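Nov 3, 2020
By Theresia Eberhard

I went back to Gough this morning to do my walking. I had been staying away for most of the fall, first on account of my knee and then because I got used to staying home. The knee is fine now. Eifion Bevan, who walks there too when his shift allows it, had been texting me to come, and I ran out of reasons to say no.

For anyone who has not been, Gough is the big open place past the end of the bus line. It used to be gray and patched, with weeds coming up in the joints. They redid it in the dusty red coating and painted new white lines on it, and it has been much easier on my feet ever since. I don't use the lines for what they are meant for. I pick one and follow it out, turn, and come back on another. It keeps me from wandering, and I can think about other things.

I wore my old Tusum shoes. I have a newer pair, but they rub at the heel and I only wear them for errands. The Tusums are flat on the outside edge from the way I put my foot down, and I know I should replace them. I looked them up last night and they don't make that model anymore. The closest one is called the Flallano and it has a much thicker sole. I will go to the store and try it on before I decide. I have bought shoes online 3 times and sent them back every time.

My plan was to walk for half an hour and see how the knee felt. The step counter said 1,505 when I stopped to retie a lace, and that surprised me, as I thought I had barely started. I don't trust it completely. It once gave me 137 steps for a drive to the dentist. But I felt all right, so I kept going a while longer.

Eifion walks faster than I do. We start out together, talk for a bit, and then he goes ahead and we talk again when he comes back the other way. We have done it like that for two years and it works. Most of the talk today was about his kitchen floor, which has to come up again. The man who laid it didn't let the boards sit in the house first, and now there is a gap by the stove you could lose a fork in. He is trying to get it done before December, when his sister comes.

I like Gough best when it is cloudy. In the summer the red surface throws the heat back at you and there is no shade anywhere you would want to walk. The trees are all way off at the far edge and do you no good at all. With a gray sky you can take your time. I had my light jacket and the thin gloves, and the gloves went in my pocket pretty early on.

Afterward we got coffee at Mollano and drank it in our own cars with the windows down, parked next to each other. They have changed the lids again and the new ones leak at the seam.
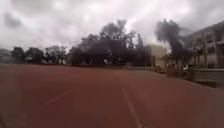
I put a napkin around mine and it was all right. We said we would try for twice a week until the weather turns. I need to call about the shoes tomorrow and find out if the store has the Flallano in a wide.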